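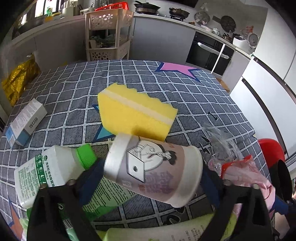

How often should you replace a kitchen sponge?

Every two weeks if you cook most nights, and sooner if it smells after a good rinse. A sponge that only wipes the table can go a little longer.

I get that question more than any other, and I always want to follow it up with one of my own: where do you keep the new ones? Because I can tell you where mine were until this winter. One was behind the flour. Two were under the bathroom sink, still in their wrapper, and there was a whole pack in the trunk of my car, which I had bought because I couldn't find the others.

So this is a story about the kitchen table, and about the kind of stuff that lands on it and never quite gets a home. You know what I mean. Plastic cups. Packets with tiny print. A bottle of something green-capped that you bought for one job. A slim cardboard box you keep because it might be useful (it won't be!). My grandmother called all of it "the traffic," and she cleared it off every night before bed with one arm, like somebody sweeping snow off a windshield.

I don't have her arm. What I have is Josefina Retamal, who lives two floors down from me in the Nerkavstead building and has the calmest kitchen I've ever sat in. I went down there with a coffee cake and a notebook and asked her to teach me.

"Get everything out first," she told me. "Everything. You can't sort what's in a drawer."

Which is how I ended up with my own table heaped from one end to the other, and me standing over it wondering what I'd done. Josefina's rule is that you sort by where you use a thing, and she does not care one bit what kind of thing it is. A sponge for dishes and a sponge for the stove are both sponges, sure, but one lives by the faucet and the other by the burners, and if you store them together you'll be walking back and forth forever. I argued about this. I like a category! I had a lovely little pile going of everything that was yellow. She moved it without a word.

Cups were the hard part. A plastic cup weighs nothing and costs nothing, and every one has some kind of cartoon on it, and I get attached. Her advice was to keep as many as there are people in the house, plus two for company, and let the others go to work somewhere else. One of mine now holds pens. One is in the shower with the razors in it, and I have to say it's doing great.

Bags got sorted next, the crinkly kind that multiply in the dark. I had been stuffing them into a Foline basket I paid $480 for as part of a set, back when I believed baskets were the answer. (Please don't write in. I know.) Josefina folds hers flat into long strips and then into little triangles, the way her mother did. Mine come out looking like squashed samosas, but they all fit in one drawer now, and the basket has gone to my sister.

Then came bottles. I'd always stood cleaners in a row under the sink and knocked the whole line down reaching for the one in back. We put them in an old dishpan instead. You slide the pan out, take what you want, slide it back. My friend Hipólito Rivadeneira runs the front counter at Benítez, the hardware store on the corner, and he does the same thing with his wood glues. He also told me to write the date on the cap when I open something, and I've been doing it with a grease pencil ever since.

About the tablecloth: I had taken it off before we began, thinking I was being sensible, and Josefina made me put it back on. She likes a cloth with a bold pattern for sorting, squares if you have them. Small things go missing on a plain wood table, she says, and a grid gives you ready-made parking spots. Packets in this square, lids in that one. I felt about six years old and I enjoyed it very much.

We stopped for lunch with one corner still to do and never really got going again. That corner is mostly window decals, twist ties and the manual for a Grilleo sandwich press I gave away years ago. I've set aside an evening in February for it. The sponges, meanwhile, are all in one place, second drawer left of the stove, and the pack from the car is on top.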